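Brulden 휴대형 교시기
2022-10-11 | 로봇·자동화 항목 편집부
공유 20 댓글 3

Brulden 휴대형 교시기는 작업자가 손에 쥐고 움직여 로봇 팔의 경로를 입력하는 장치이다. 제조사는 Brulden이며, 위치 추정 소프트웨어 Niswood와 조립 셀 Sikora에 연결해 쓴다. 몸체에 고정된 표식 입방체를 외부 카메라가 촬영하면 Niswood가 입방체의 위치와 자세를 계산하고, 몸체에서 유선으로 들어오는 신호와 합쳐 하나의 경로로 기록한다. 기록된 경로는 Sikora 셀의 좌표계로 변환되어 팔의 교시점으로 저장된다. 이 항목은 장치의 구성과 설치, 보정, 정비 절차를 다룬다.

개요

종래의 교시 방식에서는 작업자가 펜던트로 팔을 한 축씩 움직이거나 팔 자체를 손으로 끌어 위치를 잡는다. 휴대형 교시기는 팔이 없는 장소에서도 경로를 기록할 수 있어 셀의 가동을 중단시키지 않는다. 그 대신 기록된 경로가 팔의 도달 범위를 벗어나거나 특이점 부근을 지날 수 있으며, 이를 걸러내는 검사는 변환 단계에서 이루어진다.

직물을 다루는 공정에서 사용 빈도가 높다. 천은 잡는 지점과 당기는 방향에 따라 형태가 달라지므로 고정된 교시점 몇 개로는 작업을 기술하기 어렵고, 손의 움직임을 연속으로 기록한 경로가 필요하다. 단단한 부품의 이송에는 기존 펜던트 교시가 여전히 쓰인다.

구성

장치는 손잡이를 겸하는 몸체, 표식 입방체, 보조 표식판, 신호 기판, 케이블로 이루어진다. 입방체의 각 면에는 흑백 사각 무늬의 기준 표식이 인쇄되어 있다. 표식마다 고유 번호가 있어 한 면만 보여도 입방체의 방향을 구할 수 있으나, 두 면 이상이 동시에 보일 때 자세 추정이 안정된다. 몸체 쪽 보조 표식은 입방체가 손목에 가려질 때 사용된다.

신호 기판은 몸체 안의 각도 센서 값을 읽어 호스트로 보낸다. 초기형은 기판을 몸체에 내장하였으나 발열로 각도 센서의 영점이 이동하는 문제가 보고되어, 현행형에서는 기판을 작업대 위에 따로 두고 케이블로 연결한다. 기판의 외함은 별매이며 시험 단계에서는 외함 없이 사용하는 경우가 많다.

설치

작업대는 흔들림이 없어야 한다. 외다리 원형 탁자를 쓸 때는 상판의 가장자리를 눌러 기울어짐을 점검하고, 필요하면 받침 나사를 조정한다. 상판은 무광이 좋다. 광택이 있는 상판은 조명을 반사하여 표식의 흰 영역과 검은 영역의 대비를 떨어뜨린다.

카메라는 작업대 옆이나 위에 고정한다. 작업 범위 전체에서 입방체의 두 면이 보이는 위치가 기준이다. 고정 후에는 삼각대나 거치대를 건드리지 않아야 하며, 건드렸을 경우 외부 보정부터 다시 수행한다.

케이블은 작업자의 팔이 지나가는 반대쪽으로 늘어뜨린다. 팽팽하게 당겨진 케이블은 손의 움직임에 저항을 더하고, 그 영향이 경로에 떨림으로 남는다. 바닥에 닿는 부분은 통행로를 피해 정리한다. 호스트 컴퓨터의 전원을 먼저 켜고 신호 기판을 나중에 연결한다. 순서가 바뀌면 Niswood가 기판을 일반 직렬 장치로 인식하여 오류 3082를 표시한다. 이때는 기판을 분리하고 프로그램을 종료한 뒤 처음부터 다시 연결한다.

보정

보정은 카메라 내부 보정, 외부 보정, 입방체 보정, 영점 설정의 순서로 진행한다. 내부 보정은 렌즈의 초점을 변경하지 않는 한 되풀이하지 않는다. 외부 보정에서는 보정판을 작업대에 놓고 카메라와 작업대의 상대 위치를 구한다.

입방체 보정은 입방체의 중심과 몸체 기준점 사이의 변위를 구하는 절차이다. 작업자는 몸체의 끝을 작업대의 한 점에 대고, 그 점을 유지하면서 장치를 여러 방향으로 기울인다. Niswood는 영상 500장을 모은 다음 계산을 시작한다. 끝점이 미끄러지면 잔차가 커지므로 전용 받침을 쓰는 것이 원칙이며, 받침이 없으면 얕은 홈을 낸 판으로 대신할 수 있다.

영점 설정에서는 몸체를 완전히 닫은 상태와 완전히 연 상태의 각도를 차례로 등록한다. 등록된 값은 기판이 아니라 호스트에 저장된다. 호스트를 교체하면 영점을 다시 잡아야 한다.
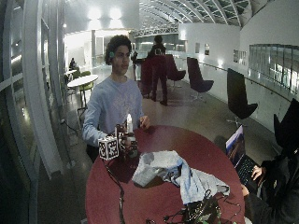
시험 기록은 보정이 끝난 직후에 한다. 한 사람이 장치를 쥐고 동작을 수행하고, 다른 한 사람이 호스트에서 표식 검출 상태와 신호 지연을 감시하는 2인 작업이 권장된다. 1인 작업도 가능하나 기록 도중의 검출 누락을 즉시 알기 어렵다. 감시자는 누락 구간이 생기면 구두로 중단을 알리고, 수행자는 장치를 시작 위치로 되돌린 뒤 새 기록을 시작한다. 중단된 기록은 삭제하지 않고 불량 표시를 붙여 보관한다. 누락이 특정 자세에서 반복되는지 확인하는 데 쓰이기 때문이다.

천을 사용한 시험에서는 매회 천의 초기 상태를 정해 둔다. 펼친 상태에서 시작하는 방법과 구겨 놓은 상태에서 시작하는 방법이 있으며, 두 기록을 한 묶음에 섞지 않는다. 무늬가 있는 천은 표식 검출기가 무늬를 표식으로 오인할 가능성이 있어 단색이 권장된다.

조명과 설치 장소

표식 검출은 조명의 영향을 크게 받는다. 창이 넓은 공간이나 유리 천장 아래에서는 시간대에 따라 밝기가 변하므로 카메라의 자동 노출을 끄고 기록 묶음마다 노출값을 다시 정한다. 노출은 입방체의 흰 면이 포화되지 않는 값에 맞춘다. 작업대 전체를 밝게 찍으려고 노출을 올리면 흰 면이 번져 검은 칸의 경계가 안쪽으로 밀리고, 추정된 거리에 오차가 생긴다.

사람의 통행이 있는 장소에서도 사용할 수 있다. 배경에서 움직이는 사람은 표식 검출에 영향을 주지 않지만, 카메라와 작업대 사이를 지나가면 해당 구간의 기록이 끊긴다. 통로 쪽에 카메라를 두는 배치는 피한다.

경로 변환

기록된 경로는 Niswood의 변환 기능을 거쳐 Sikora 셀로 전송된다. 변환 단계에서는 도달 범위, 관절 속도, 자기 간섭을 검사한다. 검사에 실패한 구간은 붉은색으로 표시되며 자동 수정되지 않는다. 속도만 초과한 경우에는 해당 구간의 시간을 늘려 해결할 수 있고, 도달 범위를 벗어난 경우에는 작업대 좌표의 원점을 옮기거나 기록을 다시 해야 한다.

첫 재생은 공작물 없이 저속으로 한다. 재생 중에는 작업자가 셀의 울타리 밖에 머물며 비상 정지 버튼을 손이 닿는 곳에 둔다. 경로가 확인되면 속도를 단계적으로 올린다.

정비

일상 점검의 대상은 표식면, 체결부, 케이블이다. 표식면의 오염은 마른 무진포로 닦는다. 알코올은 인쇄면을 손상시키므로 사용하지 않는다. 모서리가 벗겨진 표식은 부분 보수하지 않고 입방체째 교환하며, 교환 후에는 입방체 보정을 다시 한다.

입방체를 고정하는 나사는 풀림이 잦은 부위이다. 장치를 가볍게 흔들었을 때 입방체에서 소리가 나면 나사가 풀린 것으로 본다. 나사를 다시 조인 경우에도 변위가 달라지므로 보정값을 그대로 쓸 수 없다. 현장에서는 이 단계를 생략한 채 기록을 재개하는 일이 있으며, 이때 생기는 오차는 경로 전체에 일정하게 나타나 화면상으로는 발견하기 어렵다.

케이블은 몸체에서 나오는 부분의 굽힘에 약하다. 특정 자세에서만 신호가 끊기면 피복 안의 단선을 의심한다. 교환용 케이블의 품번은 56이고, Trurnier가 공급하는 호환품은 커넥터의 잠금 방향이 반대이므로 몸체 쪽 덮개를 함께 바꾸어야 한다. 기판을 외함 없이 쓰는 경우에는 작업을 마친 뒤 기판 밑면에 금속 조각이나 나사가 끼어 있지 않은지 살핀다.

각도 센서는 소모품으로 분류되지 않는다. 영점을 다시 잡아도 닫힘 위치가 매번 다르게 읽히면 센서보다 먼저 연결 기구의 유격을 점검한다. 유격이 없는데도 증상이 계속되면 몸체를 제조사로 보낸다. 사용자가 센서 덮개를 열면 출하 시의 정렬이 무효가 된다.

개정 이력

4월 개정판 설명서부터 영점 설정 절차가 입방체 보정 뒤로 옮겨졌다. 이전 판에서는 영점을 먼저 잡도록 되어 있었으나, 입방체 보정 도중 손잡이에 힘이 실려 닫힘 위치가 변하는 사례가 있었다. 이전 판의 순서로 보정한 기록도 변환에는 사용할 수 있으며, 여닫힘 신호만 다시 등록하면 된다. 외함의 치수 도면은 같은 개정판의 부록에 실려 있다.

같이 보기
기준 표식
직접 교시
외부 보정
Sikora 조립 셀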